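Equipment Planning Report: Should the Perkside Lab Buy a Second Two-Arm Cell?
Submitted 17 July 2025
Hundville campus, automation project unit

1. What we were asked

The unit asked us to look at a purchase that had more or less been decided before we started. Perkside wants a second two-arm cell next to the one it already runs, and the equipment request has to go in before the December round closes. Our job was to work out the full cost, check the supplier's claims against the work the current cell does, and recommend yes, no or wait.

We should say early that we began with doubts and still have most of them. The request form is two pages long. One of those pages is copied from the Plolach brochure.

2. How the request was built

The quote from Plolach covers two arms, two grippers, the controller and a stand. It does not cover fingertips, gripper mounts, cable management, spare cables, freight or training. It also leaves out any change to the room, and the bench circuit at Perkside would need work before a second cell could be plugged in.

The form says the new cell will "double output". We could not find out what output meant. The current cell is used for small assembly work, mostly picking up little electrical parts and trying to place them in connectors. There is no log of finished parts. There is a booking sheet, and the booking sheet shows who had the cell and for how long, with nothing on what came of it.

3. What the current cell is used for

We sat in on 4 booked sessions and wrote down what the time went on. Set-up took a large part of every one. The arms themselves were seldom the thing people were waiting for. They were waiting on a part that had been gripped at a bad angle, on a cable that needed re-routing, or on someone to find the right drawing. Small items such as tape, markers and bags of parts are bought out of petty cash, so none of that shows up against the cell in the accounts. It should.

The work is fiddly at this scale, and that matters for the budget. Parallel-jaw grippers are a general tool. If most of the work is with parts smaller than a fingertip, the money may be better spent on what goes at the end of the arms than on more arms.

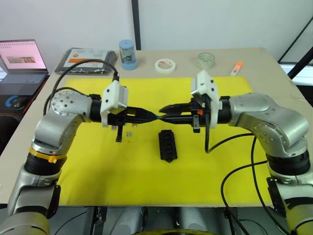

Moncrieff, commenting on our draft, thought we were being hard on the grippers. The reply said that general jaws are fine for connector work if the fingertips are cut to suit, that a set of tips costs very little next to an arm, and that a lab without a second cell will always have students standing in a queue. It also asked why we had priced the training at full rate when Plolach sometimes bundles it.

We accept the point about fingertips, and it helps our case more than the supplier's. On training, "sometimes" is not a figure we can put in a table. If Plolach wants to bundle it they can write that on the quote. As for the queue, the booking sheet shows one on two afternoons a week and long gaps on the other days. Moving some bookings to the mornings would cost nothing.

4. Costs the form left out

Our total for the missing items is $3877, before any electrical work. It breaks down into fingertips and blanks, printed mounts, spare cables, freight and one training day. We used list prices where we could get them and written quotes for the rest. The electrical work is not in the total, as the only price we were given was over the phone and we did not trust it.

We left out staff time as well. That is a weakness in the report. Somebody has to keep a second cell running, and the form assumes the same technician will do it in the same hours.

The quote is valid for 90 days. The sales side has leaned on this quite a bit – the price "can't be held" – but we found no sign that the previous quote, which also ran out, was any cheaper than this one.

5. Options

Option A: buy the second cell as quoted. Highest cost, and the benefit rests on a claim we could not test.

Option B: buy fingertips, spare cables and a proper parts fixture for the cell Perkside has, and keep a log of finished parts until the round closes. Low cost. It may also show that the second cell is needed after all, in which case the next form will be a stronger one.

Option C: hire a second cell for one term. We asked two firms and got one answer, which was a brochure.

6. Recommendation

We recommend Option B. One of our group would have gone with A on the grounds that equipment money not spent this year might not come back, and we have noted that view here at their request.

If the unit goes ahead with A regardless, the request should be rewritten with the missing costs included, and the words "double output" should come off it until there is a log to back them up. The electrical price needs to be in writing before anything is signed.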